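Arm drops into protective stop over the drive bays, same spot every time
Asked March 1, 2022 in Cells and Fixtures

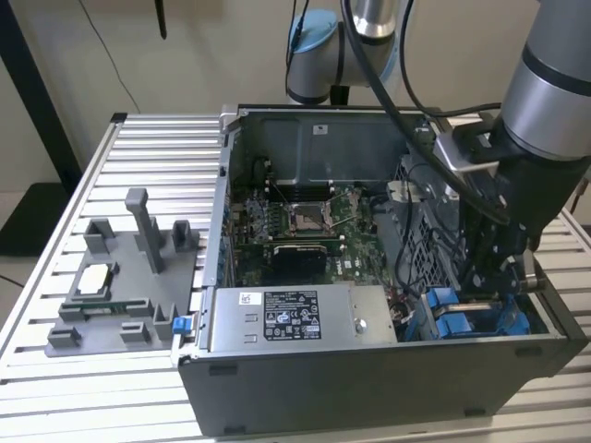
Before anything else, check where the cable is at the moment it stops, came the first reply, from a user called Lu, and please say which way the wrist is turned.

Fair enough, details. We strip and refit desktop towers at the Clastedthorpe bench. The program is called Losus and it was written by someone who has left, taking the comments with them. It ran without a fault since November. Now the arm comes down toward the blue drive carriers, gets close, and goes into protective stop with a force limit message. The log says 1,672 cycles before the first one. Since then it manages 8 on a good day. I have slowed the approach to 60 percent, which means it now fails more gracefully. Payload is set, tool center point was retaught twice. What am I missing?

3 answers

Answer 1 (accepted)
It's your cable dressing. The arm thinks it hit something when really it's being tugged by its own leash. As the wrist drops, a loop tied too short goes tight, the joints see extra torque, and the controller does what it is supposed to do. Ours crept a little every cycle until the slack was all on the wrong side of the clamp. Jog it down by hand at low speed with a finger nowhere near the gripper and watch the loop. If it pulls straight, undo the clamp, give it slack at the wrist, and run the whole path again, including the retreat. Don't raise the force limit. I know you were about to.

Answer 2
Raise the force limit.

Comment on Answer 2: No. The next thing it leans on will be a motherboard with the socket open, or you.

Answer 3
Had the same on a Kodel cell at roughly 2,000 cycles. We swapped the gripper, then the controller, then the table. Was a loose bolt on the tool flange. Check the bolts. Also reboot it.

Update from asker: slack was the problem. Bolts were also loose. I rebooted it out of respect.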